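Nazma Begum
Gripper thread! I've been trying two finger shapes and two controllers in our Fircombe workshop all through March and I have opinions. Long one, get a tea.

1/ The two finger sets are the Sedetti broad blades and a narrower Follero pair with more curl at the end. Everything else stays as it was: same arms, same table, same wrist cameras. I only let myself change one thing per session, which took more willpower than I'd like to admit.

2/ First thing I look at is what the wrist camera gets to see. If the fingers fill the view you're picking things up half blind, and no amount of clever software makes up for that.
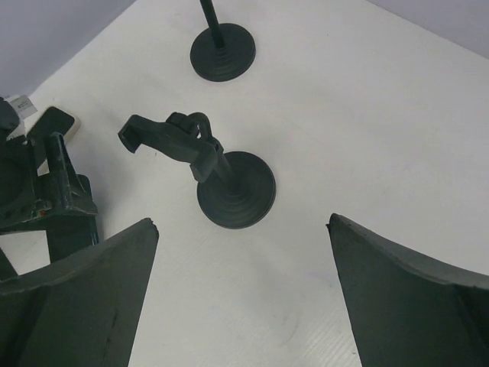 Blades were my worry here, being so wide, but the gap between them when they're open is lovely. I line the gap up on whatever I want and drive forward. With the nearer stand you can see its whole ringed base and the clamp on top before you get anywhere near closing, and there's still table to spare on the way in. I do need to look after the tips though. The left one has a little chip in it already.

3/ Numbers, for those who like them: 184 tries with the blades, same again with the Follero pair. The blades dropped 47. The curled ones dropped fewer, mostly on rods and thin handles, and I was properly chuffed because I'd bet against them (a cake is owed).

4/ Where curl really earns its keep is anything long and thin. A flat finger only touches a rod along one line, so it can swivel. A curved tip comes round the sides and it stays put much better. Look how much of it wraps in from either side! 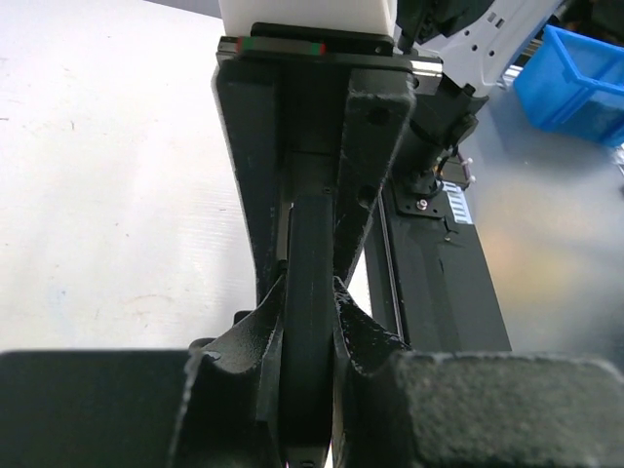
5/ Controllers next. I ran the old one first and then the Tamiru, and the difference in feel is huge. Small moves are so much smoother. My last nudge before closing used to be a lurch and now it's a nudge.

6/ I log every command, so I can tell you the longest session was 1,886 of them. The Tamiru missed none. The old one got grumpy after 500 and wanted a restart, every time, like clockwork.

7/ Working with both arms up is where I'm still learning. You have to think about where the other elbow is going as well as your own fingers, and I've got into the habit of keeping an eye on where one arm is before I move the other.
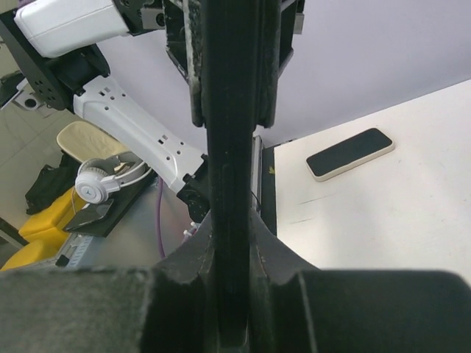
It slows me down a bit but I've had far fewer near misses. The Tamiru lets you save a parking position for each arm, and I wish I'd found that menu on the first morning!

8/ Things I'd change on the blades: a softer pad on the inside face, and a blunter tip. I've asked for both. I would not touch the width, I've grown very fond of it.

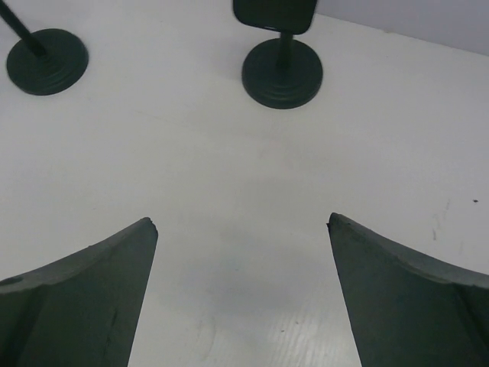 9/ Next up is a print of the blade body with the curled tip stuck on the end. Could be brilliant, could be rubbish. If anyone has tried mixing the two, please shout, especially if you've found a way to stop the tips wearing. I'll post the drop counts either way.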